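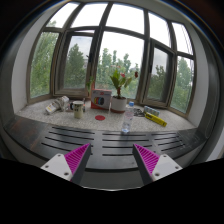

One of the packers at Skirnley told me her wrists stopped aching around August, once the grippers took over the bottle picking. She still teaches them by hand, though – 21 short runs before lunch, then coffee.

"I used to lift things all day," she said. "Now I show a tool how I'd lift them, and I'm pickier than I ever was!"
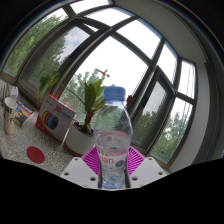 Did anyone lose their job? Four people moved to the Endport site, and the other 17 stayed on with new duties.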